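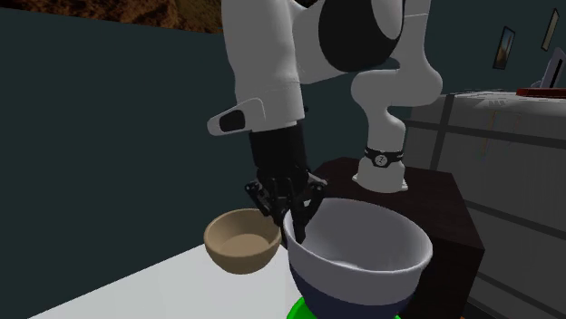 When the bowl will not let go

A stacking fault at Vasside went unnoticed until August, when Moataz Soliman compared the success log with the recorded runs. The log was good. The recordings were not.

The task is simple enough. A simulated two-armed robot has to sort bowls of different sizes and set each one down where the plan says. Vasside built it as a rehearsal for Girkedico, its kitchen-handling project, and ran 257 trials before anything was moved to hardware. Of those, 47 were marked as passed when the bowls were in states no kitchen would accept: tilted, wedged against one another, or hanging clear of the table with nothing under them.

Soliman traced the fault to the contact model. The software, called Prurik, wraps each object in a simplified shell so that collisions can be worked out quickly. For a solid block this does little harm. A bowl is hollow, and its shell had been closed over at the top. Anything placed inside met an invisible lid. Fingers that reached past the rim were treated as overlapping a solid, and the solver pushed the two apart.

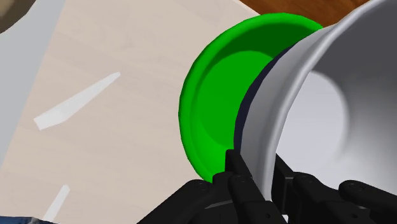 The push was small in most runs. When two bowls were close together and the hand was already closing, it was passed from one to the next, and the outer bowl could end up on its side. The grip controller read the extra force as a firm hold and reported success.

"The check asked whether the fingers felt a load," says Dorian Aubert, who wrote the original test. "It never asked where the load came from."

Two changes followed. The bowl shells were rebuilt from 30 smaller pieces each, leaving the inside open, and a pass now depends on the angle and height of every bowl at the end of a run – force alone no longer counts. The batch was repeated on a Monday and took nearly twice as long to compute.

The rehearsal had also been used to set the force limit for the real hand. That figure has been withdrawn, and Aubert wants it measured again on a bench before Girkedico goes any further.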